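Breakfast kitchen at work is going over to a robot arm. What happens to the people who do it now?

Posted in Workplace and Employment – Catering and Hospitality
2 answers

Tirnari

I work in the breakfast kitchen of a residential training centre. We serve 81 guests in the morning, and there are two of us on the early shift, starting at 5.30. In December the management told us that the toast, the cereal and the coffee will be done by an arm, and that we will "move to guest care". They did not say what guest care is. My contract says kitchen assistant.

I am not against the machine. My wrists hurt and I will not miss the toast. But I have three worries. First, will my hours be cut when the trial is over? Second, who is responsible if a guest with an allergy gets the wrong thing? Third, I am asked to teach the work, and I do not know if this is part of my job. Has somebody been through it? English is my second language, so please write simply.

Meltex

We had this in our staff canteen and it is now nine months, so I can tell you how it went with us. Please do not take it as legal advice.

The first weeks were more work, not less. Each thing must have its fixed place, and when a colleague put the mugs somewhere else, the arm stopped and we had to call the technician. The people who planned it thought that breakfast is one task. It is many small ones, and we knew this and they did not. So my advice is to write down what you do in the morning, with the times. Do it before they ask you. This paper helped us very much later, when we talked about pay.

The counter where the arm works is as full as it was in my time, with the toaster, the French press and the cereal all close together. A slice standing up high out of the toaster is easy for my fingers, but for the arm it was two weeks of trying.

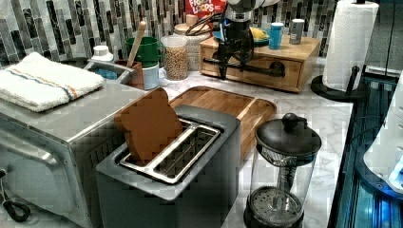
What changed for us

Hours: they stayed the same during the trial. After it, the early shift went from two persons to one, and the other person got the lunch shift. She did not want lunch, she has small children. Nobody was dismissed, but I would not call it a good result for her. Ask now what happens after the trial, and ask for it in writing.

Allergies: a person checks each tray before it goes out, and signs. We insisted on this. If they want you to sign, you must also have the time to look.

Teaching: we received a higher rate for the days when we showed the work. It was not offered, we had to ask.

I must also say one lonely thing. In the morning I used to talk with my colleague, and now I wipe crumbs and listen to a motor – I had not expected to mind this.

Rizk

Join a union. Also read your contract again, mine had "and other reasonable duties" in it and they used that for everything.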